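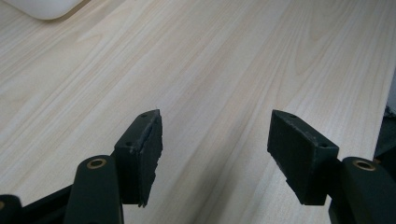 Pale wood-grain tabletop

Lennox Court, Vorstead: your questions

How many homes will there be?
There will be 74 flats, all at affordable rents - a wonderful boost for the town!

What was on the site before?
The old Brito shoe works, built in 1953. We're keeping its front wall.
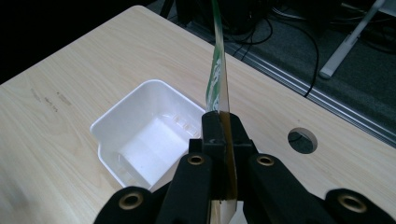
Small white container on a table

Can I bring a pet?
Yes, up to 2 cats or one small dog.

How much is the deposit?
£500, whichever flat you choose.

Is there a bus?
Yes, the Totby bus stops right outside. First tenants move in this December and we can't wait to meet them!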